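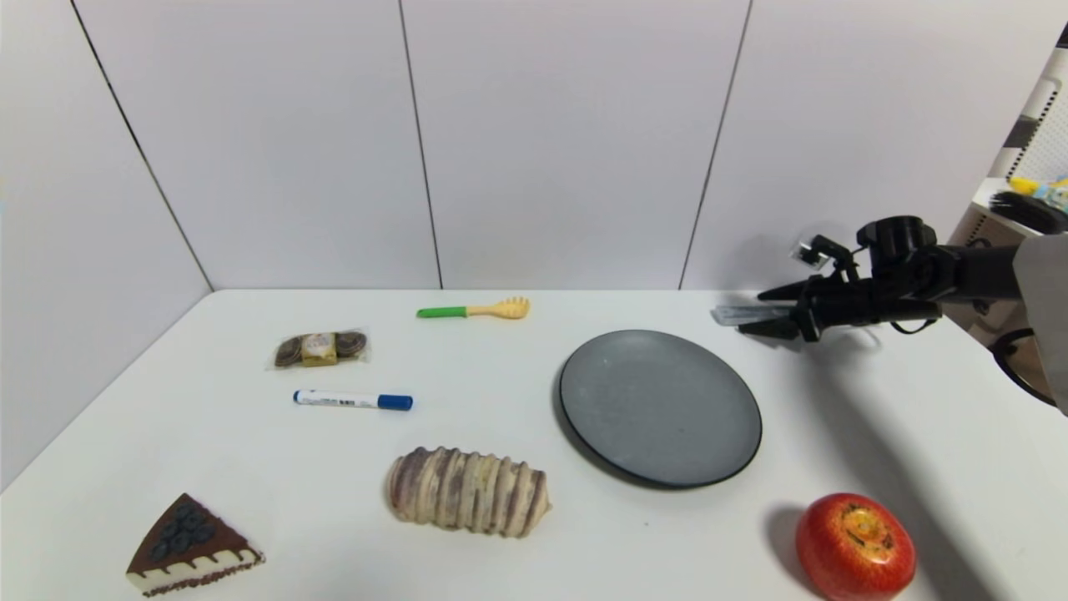
Buying the Second Arm First: A Chat With Elville's Lab Manager

I drove out to Elville on a Monday to talk money, and I came home with a page of notes on toy bread. (Stay with me!) The lab manager at Brelton runs a small manipulation group, and she had just closed out her equipment budget for the year, so she was in a very good mood.

"Everyone asks me about the arm," she told me. "The arm is the easy line. You get a quote, you sign it, it shows up." What ate her spring was everything else. She'd put down 3950 dollars for tables, wall panels, mounts and cables, and then watched the cable part double before summer.

I asked about the props, the toy cake and the apple and the plate, and she laughed. "Those came to 146 dollars, and I had to defend every one of them!" Her finance office wanted to know why a robotics group was buying play food. She sent them a list of 31 items with a column for shape and a column for surface, and they signed it the same afternoon.

So what would she do differently? Spare fingertips, she said, before anything fancy. She orders hers through Flendow at 85 dollars a set, and she now buys two sets up front. She also wishes she'd planned the software seats with Tjoa before picking the number of stations. "I had the tables and no licenses. That was a long November."

Her next request is a second arm, and she's already written the cable line. It's a big one.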